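Rechercher sur le site OK
Accueil Économie Techno Vie locale Agenda

La pince ne voulait plus rendre la baguette 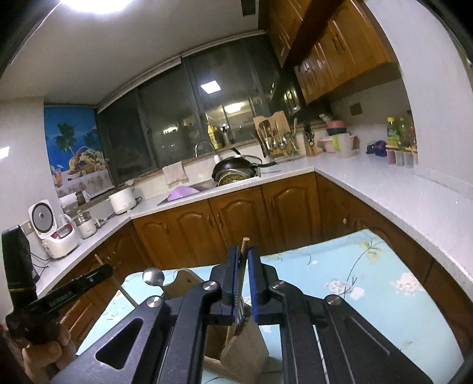

Nyarko, mai

Une pince à main équipée de deux mâchoires à patins bleus a refusé de s'ouvrir pendant 13 minutes, baguette comprise, lors d'une séance d'enregistrement menée dans une cuisine de Nyarko. Aucun blessé, pas de vaisselle cassée, et une baguette restituée légèrement marquée. La société Grorari, qui organisait la séance, a tout de même arrêté ses enregistrements à domicile le temps de comprendre.

L'exercice n'avait rien de périlleux. Une table couverte d'une nappe bleu clair à fleurs, un récipient en bois clair, une cuillère en métal, de fines baguettes en bois : il s'agissait de saisir les objets, de les déplacer, de les reposer, puis de recommencer. Les gestes ainsi recueillis servent ensuite à entraîner les robots domestiques de la gamme Putine, dont on nous promet depuis un moment qu'ils mettront la table. Ils savent déjà, semble-t-il, ne pas la débarrasser.

Peu avant 16 heures, à la 1 488e prise de la campagne, les mâchoires se sont refermées sur une baguette tenue à la verticale et y sont restées. L'opératrice a relâché la commande, l'a pressée de nouveau, a relâché encore. Puis elle a appliqué la procédure officielle, qui consiste à poser l'outil et à téléphoner.

« Elle a très bien réagi, elle n'a pas forcé », assure Sarla Dubey, responsable des essais chez Grorari. « C'est une baguette. Avec un doigt entre les patins, je ne vous répondrais pas sur le même ton. »

C'est bien là que l'affaire devient moins drôle. Selon le compte rendu interne que nous avons pu lire, un pivot grippé aurait empêché le retour des bras articulés. Le ressort censé les écarter dès qu'on lâche la commande était en place – il manquait simplement de force pour vaincre le frottement. Le même document recense 9 blocages plus courts depuis le début de la campagne, tous résolus d'une petite secousse, et tous rangés à la rubrique « confort d'utilisation ».

Le rangement a déplu à Panagiotis Ververidis, qui contrôle la sécurité des outils pour le cabinet Warnell. « Un outil qui serre et qui ne desserre pas, j'appelle ça un défaut de sécurité. Le confort, c'est la poignée. » Il demande un déverrouillage mécanique accessible de l'autre main, ainsi qu'un nettoyage des pivots après chaque séance en cuisine, où vapeur et graisse ne font pas de cadeaux à la mécanique fine.

Grorari dit accepter les deux points. Les 20 pinces en circulation vont être rappelées, démontées et graissées, et les opérateurs recevront une fiche d'une page leur interdisant de secouer l'appareil. La fiche précédente le leur conseillait.

Les séances doivent reprendre une fois les outils vérifiés. Quant à la prise 1 488, elle a été conservée dans les archives avec la mention « saisie réussie ».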